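Progress report to the Girden small grants desk
Project: Olurgate hand-held grippers, shared workshop build
Prepared by Sum-yee Tam, 13 September 2020

Dear all,

Thank you again for the second payment, and for being so patient with my last report, which I know ran long. This one may too, I'm afraid, but there is more to tell you!

When I wrote before, we had one gripper that closed properly and one that mostly didn't. We now have a matched pair. The finger pads are the softer kind we talked about on the phone, and they have made a bigger difference than anything else we changed. The old hard ones let go of anything round or shiny. We also moved the marker mounts so that a wrist turning inward doesn't hide them so often.
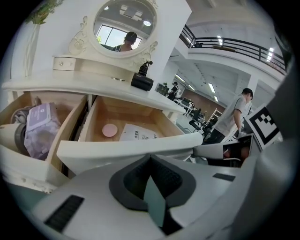

Drawers have taken up most of our evenings. A small round knob is a mean little thing to hold with two flat fingers, and a drawer that slides nicely for a person will stick if you pull it even slightly crooked. We have settled on a slow, straight pull with the wrist kept level, and I have written that up on one page so that new people can learn it without me hovering over them (I do hover, I'm told). Our goal was 600 recorded runs by the end of October, and we have over 200 that I would be happy to show anybody.

The Fistov software that lines up the two hands still drifts on longer runs. We have been stopping every 50 runs to check it against a known position, and it costs us time, but I would much prefer that to finding out later that a whole evening was no good. A fix has been promised and I will let you know when it comes.

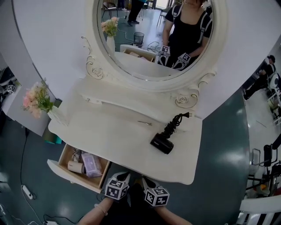
Cords and thin little objects are next on the list. They are the hardest things on our plan, and I'd like to give them a fair try before we move to the arm itself. The arm's base is bolted together and the wiring is half done. Fung shipped the replacement motor last month, and it fits, though we had to file down one bracket to get it in.

On money, we are a little under on parts and a little over on printing filament, having printed the gripper body six times before we liked it. I would like to move what's left in the parts line over to filament and spare finger pads, if you are comfortable with that. A short note back is plenty.

You would be very welcome to come by in October and try the grippers yourselves. Wear short sleeves or roll them up, as loose cuffs catch in the trigger.

With warm thanks,
Sum-yee Tam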